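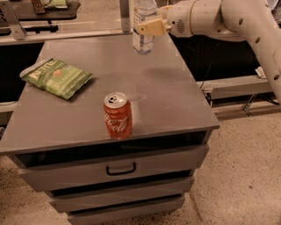
Gripper on the bottle at the back of the cabinet, with the can and the chips still on top and the top drawer partway out.

Pirby drawer and snack set

Hello and welcome! Pirby is the arm Nuala Geraghty and I have been putting together in the shared workshop, evenings mostly, and this folder holds the recordings we've made with it so far. We're putting them up in case they save somebody else a few months (they would certainly have saved us a few).

What's in it

Nearly 4000 short recordings of one arm working at a grey cabinet. The jobs are everyday ones: pick up a bottle, pick up a can, move a bag of chips, open a drawer, close it again. Each recording has the head camera view, the joint positions, the gripper opening and one plain sentence saying what the arm was asked to do. The sentences were typed by whoever was driving, so you'll find "chips", "crisps" and "chip bag" all meaning the same thing. I thought about tidying them and then decided I liked them as they were.

Folders

train: 3000 recordings
check: 700 recordings, kept apart for testing
odd: everything left over, including the ones where the log and the video drift out of step

Things worth knowing before you start

The head camera looks down at the cabinet from in front, so anything tall at the back can lose its top out of view. Please don't train anything that depends on seeing bottle caps!

Chip bags are the hardest by a long way. They fold, they slide, and the shiny ones catch the light differently depending on the time of day. Joris Verbruggen rewrote the grasp labels for them in version 2, so if you have the older copy, please throw it out and download again.

Gripper opening is in millimetres, measured between the fingertips. Joint angles are in radians.

Using it

Take it, change it, share it, and put our names somewhere if you publish. If you find a mislabelled drawer (there are bound to be a few), write to Nuala, who keeps the list of fixes and is much quicker at answering than I am.

Ciarán Nic Aodha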